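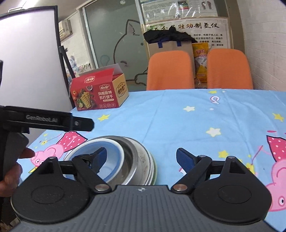

*Stack of bowls.*

**Plirkness Card Room League: rules and scheduling meeting**

Location: upstairs room, Drusby Hall
Start: 7 p.m.
Chair: Teodora Matić
Minutes: Harvey Girard

Present: Matić, Girard, dealers' representative, floor supervisors from the Drusby and Bjarnason rooms. The Plirkness room sent written comments, which were read out under the items they concerned.

### Minutes of the last meeting

Accepted with one correction. The item on late registration said that players could enter "until the end of the break." It should have said "until the first hand is dealt after the break." Harvey will fix the posted copy.

### Matters arising

The new dealer buttons have arrived and are in use in all rooms. Drusby still has the old ones in the drawer under the check-in desk. They should be taken out of the room so they don't end up on a table.

The question of whether a player who busts in the spring series can buy back into the same day was left open last time. It was agreed that re-entry is allowed once, during late registration only, and that the player draws a new seat. A player may not choose to go back to the same table.

### Final table at the summer main event

Teodora reported on the entry numbers. The summer main event drew 1,288 entries over the starting days at the three rooms. Payouts went out on the night except for one player whose ID did not match the registration. That has been cleared up and the player has been paid.

The final table started late. The floor supervisor from Bjarnason explained that the chip bags from the Plirkness room had been sealed without the count slips inside, so every stack had to be checked against the sheet before cards were in the air. The dealers' representative said the same thing happened in the spring.

Agreed that the slip goes in the bag before it is sealed, with the player and the dealer both signing across it. The player keeps the tear-off part. If a bag turns up without a slip, the sheet from the originating room is final, and the floor supervisor there has to be reachable by phone on the morning of the restart.

The Plirkness comments asked whether players could photograph their stack before bagging. This is fine, provided the phone stays off the table and the hand is over. A photo will not be treated as proof of a count.

### Chop agreements

There was a complaint from a player who finished third. The player felt pushed into a deal when play was three-handed. The clock had been stopped for a long time, and people on the rail were joining in.

The current rule says only that deals are allowed if all remaining players agree. Harvey said this was too thin and read out a draft:

- Any player can ask for the clock to be stopped to discuss a deal.
- The floor supervisor gives the chip-count figures and the equal-split figures. Staff do not recommend either.
- Discussion is limited to the players still in. Spectators move back from the table.
- If any player says no, play resumes, and the subject can't be raised again until someone is eliminated.
- The trophy and the league points are played for and can't be part of the deal.

Bjarnason objected to the last point. Players there have often agreed on the money and flipped for the trophy, and the supervisor did not see the harm in it. Teodora said the points are the trouble, as the season standings depend on finishing places. After some discussion the draft was accepted as read, with a note that the trophy alone may be given up by agreement once points have been settled by play.

The player who complained will get a written reply from Teodora. No change to the result.

### Shot clock

The trial with the Vokix table timers ran for the July events at Drusby only. Comments from players were mixed. Regulars liked the pace. Several newer players said they felt rushed before the flop, and one asked for the beep to be turned down. It can't be turned down, but it can be turned off, leaving only the light.

The dealers' representative said that working the timer on top of everything else slows down a new dealer and that the first level was a mess at more than one table. Later levels went better. The representative would support timers from the last 2 tables onward and not before.

Agreed to use the timers for the last 2 tables in the main event and in the high-roller, light only, beep off. Time-extension chips will be handed out when the timers come in. Unused ones have no value and are collected at the end. In all other events a player can still call the clock on another player in the usual way.

Bjarnason asked who pays for more timers if the rooms run on the same night. Harvey will get a price from the supplier. No decision until then.

### Fall series

The fall main event will be held at Bjarnason. The room can seat up to 200 players at one time, so the starting days need to be spread out more than they were in the summer. Teodora will draft a schedule and send it to the rooms before it is posted. The Plirkness room asked not to have a starting day on the same evening as its own cash game promotion. Noted, and she will try to work around it.

Structure stays as it was in the summer apart from the ante. The big blind ante will apply from the first level. In the summer it came in after the first break, and players kept asking when it started. When a player in the big blind can't cover both, the blind is paid first.

The Omaha event had too few entries to pay for its dealers last year. Drusby would like to keep it and is willing to host it on a quiet night. Agreed for this season. It will be looked at again afterward.

### Conduct

One warning was given at Drusby for slow-rolling followed by an argument. The same player had been spoken to in the spring. The supervisor wanted a one-event suspension. Others felt that a slow roll is bad manners and no more, but that the argument went on long enough to hold up the table. It was agreed to issue a written warning covering the argument, with a suspension to follow if there is another.

Players are again reminded that English only applies at the table during a hand. Supervisors should enforce it the same way in every room.

### Other business

Parking at Bjarnason: players should use the back lot. The front spaces belong to the restaurant.

Harvey asked for the season standings to be sent to him as a spreadsheet. He has been retyping them from a photo of the board.

### Actions

- Harvey: correct the posted minutes, type up the deal rule, get the timer price.
- Teodora: reply to the player, draft the fall schedule.
- Drusby: remove the old dealer buttons.
- All rooms: brief dealers on the bag slips before the fall series.

Meeting closed at 9:10 p.m. The next one will be at Bjarnason, after the draft schedule has gone out.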